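先说结论:给自己的小工作台配一条单臂,臂的价钱只是开头,真正把我预算吃穿的是那些"顺手买一下"的东西。我第一版表格在一月份做的,现在看只能当草稿哈哈。

## 第一步:先写任务,再看型号

我要它干的活很朴素:夹容器,从小碟挪到大碗这类桌面动作。写清楚了再去问价,我问的是 Flalludard 和 Kondico 两家,后者的销售 Hajnalka Rácz 回邮件特别快,还提醒我把夹爪单列一行(感谢!)。 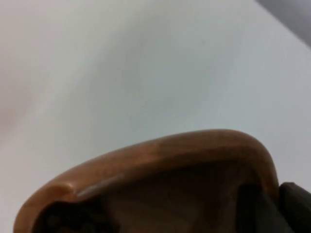 夹爪单列之后,表格一下子清楚多了。指尖垫片算耗材,我按一年两套写,备用线缆另算。

## 第二步:腕部相机别省

我的单子是这样的:

- 腕部小相机:370 欧
- 固定机位相机加支架:300 欧
- 夹爪和备用指尖:700 欧
- 碗碟杂物:20 欧

腕部相机一定要问最近对焦距离,近处糊成一片的话,后面调程序会很痛苦。我当时只比了分辨率,忘了问这个,你们记得问。 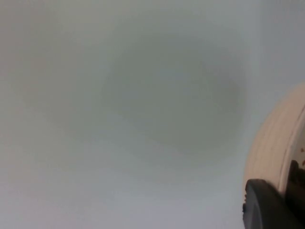
*腕部视角:黑色夹指紧挨着浅色容器,画面整体偏虚。*

## 第三步:给桌面留钱

台面我选了纯白的,背景干净,黑色的臂看得很清楚,缺点是容易反光,所以灯也要进预算。买之前拿胶带在桌上贴一下臂的活动范围,再把容器摆进去试试,别忘了给线缆绕出来的那一圈留位置,我第一次量就漏了它。
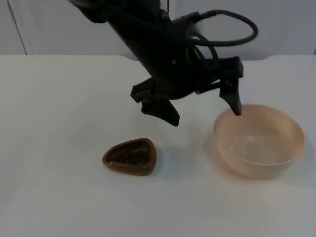
*固定机位:左边棕色小碟,右边浅桃色的碗,夹爪张开。*

## 第四步:合同里再抠两行

运费和保修分开写。Rika 的控制软件按年收费,Pons 的支架是一次买断,这两种钱混在一列里,第二年肯定算不明白。我现在用两张表,一张写今年付的,一张写每年都要付的,续费日期直接标在格子里。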